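Robot arms at the portioning table, what happens with the people?
Posted in Small Workshops, Prarkia

I work in a small sauce and dressing kitchen. We are five on the portioning shift. From July the owner has a two-arm robot in the side room, and it is learning the weighing job: take the bottle, fill the cup to 50 grams, put the cup away. He says our hours stay the same. I want to believe, but I would like to hear from people who already passed through this. What did your day become?
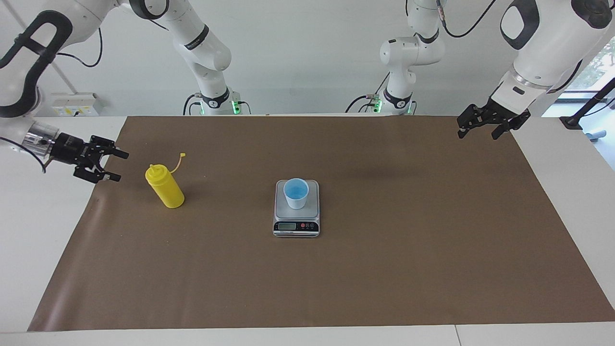

Side room, cup on the scale.

We portion more than 900 cups in a shift, so for the wrists it would be good news. My worry is the pay. Now we have a small bonus for speed, and I do not know who gets it when the arms do the squeezing. Also somebody must put things back in place when they lie on their side, and this work is not written in any job paper.

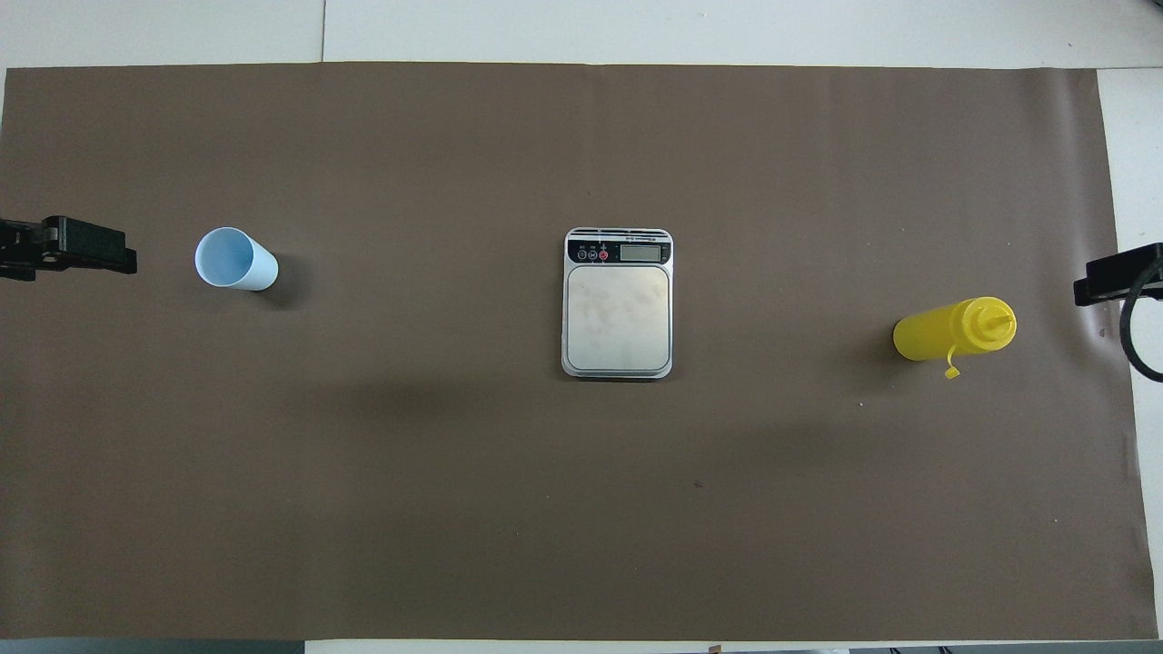
Flora MacAulay
Ask about the bonus first, in writing, before the machine goes on the real line. At Taltura we did it too late. The arms took the filling, we took the checking and the cleaning, and the speed bonus disappeared from the payslip without any discussion. After two months of talking they made it a fixed supplement. The work itself is lighter, I must say. My shoulder is better. But the day is more quiet and longer, because you watch and you wait, and then you have to be quick for one minute. Ask for rotation, so that the same person is not standing with the robot from 6 a.m. until the end. And ask who is allowed to press stop. With us only the shift leader was allowed at the beginning, and this was a bad idea.

Nikola Pietrzak
depends on the owner. ours was fine, no one left

Hoxha
I agree with Flora about the writing. I would add the training. In our place two people learned to set up the arms and the others did not, and now these two cannot take holiday in the same week. If you are five, all five should learn it, also the ones who say they do not like computers. It took me four afternoons. Keep also one table for hand work — when we have an order with a different cup, we still do it faster by hand.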